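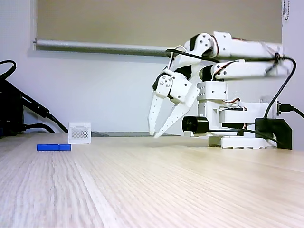
January, evening

Up early and at the table before the heating had come on properly. I oiled it last week and have been putting off deciding whether it needs a second coat. Went over it with my palm first thing and it felt dry near the wall and a bit tacky at the front, so I am leaving it until next month. The tin of Lelleo is still a third full.

Porridge, then emails. Uzma Jafri rang at half past nine about the shelves she is giving away. They are 134 cm long and I had measured the alcove at 2 cm less than that, so no. She is going to ask Hajnalka instead, who has the longer wall. We talked for a good while about her move to Utstead and whether she will keep the allotment. She thinks not. I said I would take the rhubarb if it comes to that.

Cleared out the bottom drawer before lunch. Most of it was instructions for things I no longer own. Kept the fuse wire and the spare keys, and put 21 old batteries in a bag for the recycling point. Found the receipt for the table as well. I paid 70 pounds for it, and I had been telling everyone it was 60.
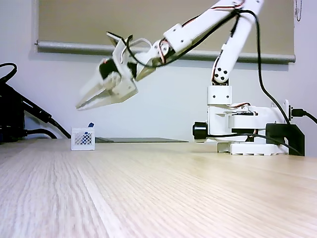 The table against the white wall.

Lunch was soup and the end of the loaf. The colour of the wood has settled down now. It went quite yellow the first evening and I was worried, but in daylight it is pale again and I am happy with it. The wall could do with another coat of white before spring. I have half a tub under the stairs, if it hasn't gone off.

Hajnalka Halász came by at three to return the drill. She brought poppy seed cake from Fülöp and stayed for two cups of tea. She wants a table the same length for her back room, so I wrote down the measurements for her on an envelope. Her legs will need to be shorter because of the window sill. The table's legs, I mean. 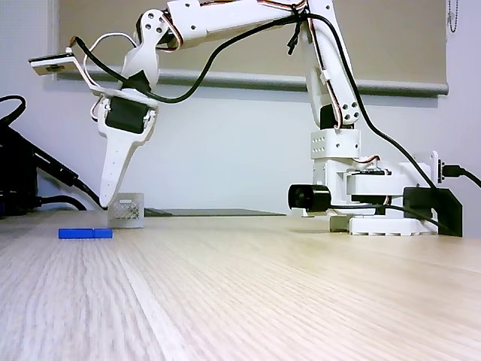
She also asked what I use for small things, and I told her the little white mesh crate does for most of it. It wipes clean and weighs nothing. The blue blocks I keep out on the table.

Washed up, put the drill back in the cupboard, did not go to Piltavano for the paint brushes as planned. Will try tomorrow before ten. Bins out. Bed by eleven.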